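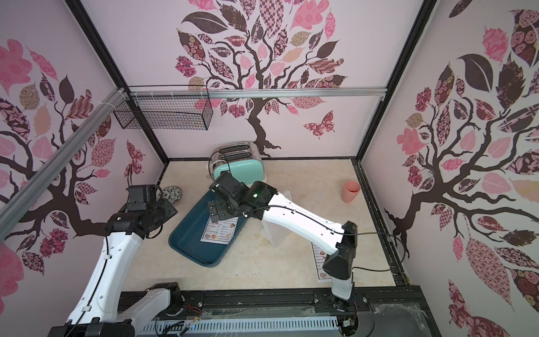

Does a hot goalie in the playoffs tell you much about next season?

Very little, going by the numbers I've been able to check. A deep run might be 20-odd games, and we'd laugh at anyone who judged a scorer on that in October.

Take Eduardo Yap at Skovthorpe. Stopped 90 percent in the regular season, then went on a tear and got a raise. By December he was back at 90. Pause — let them do the math on the contract.

Tiltum went the other way. They kept a starter with 200 league games behind him after a bad five-game series. Fans hated it. I thought it was fine, and I still don't know if it was smart or cheap.

The Jisora rating: skip the formula. It gave Trindade's backup an 87 before he'd faced a power play worth the name. I asked how rebounds were scored and got a brochure.

If someone brings up "clutch" — ask which games they'd leave out.

Next slide is shot location. Go slow, the labels are small.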